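4 Tuning and Room Set-up

Applies to the Gullov electronic tanpura, models with the Prindinier speaker board. Read Section 3 (Power and Cables) first.

4.1 Setting the tonic

1. Turn the volume knob fully down and switch the unit on.
2. Press PITCH. The display shows the last note used.
3. Turn the large dial until your Sa appears. Most male singers start near C sharp, most female singers near G sharp. Sitar players usually want C sharp or D.
4. Press PITCH again to store the note.
5. Bring the volume up slowly until the drone sits just under your voice or instrument.

Note: Fine tuning works in steps of 2 cents. Hold PITCH and turn the dial to reach it.

4.2 Choosing the first string

1. Press STRING 1.
2. Select Pa for most ragas. Select Ma for ragas that leave out Pa, such as Malkauns. Select Ni for Marwa and Puriya.
3. Wait for one full cycle of the four strings before judging the sound. The change takes effect at the start of the next cycle.

4.3 Tone control

The tone filter has two positions, 500 Hz and 3000 Hz. The lower position gives a round, dark drone. The upper one brings out the jawari buzz — use it with sitar or sarod, where a dull drone gets lost.

Caution: Do not switch the filter with the volume above the halfway mark. The click can damage the speaker.

4.4 Placing the unit

1. Set the unit on a firm, level surface at about the height of your seated ear.
2. Turn the speaker toward you and slightly away from any microphone.
3. Keep it at least an arm's length from the nearest wall. Bare walls throw the upper strings back and make the pitch seem to waver.
4. If you still hear a flutter, hang a heavy cloth behind the unit or use the Room presets (Section 5).

Note: The presets were voiced by Sharada Shenoy and checked against a Miraj tanpura by Rosalie Ortner. "Bavuncombe" is the driest of them. "Pai" adds a longer tail and suits slow alap.

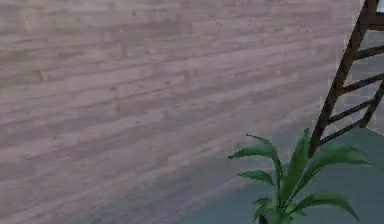 Fig. 4. Wall with plank-like strips, computer rendering.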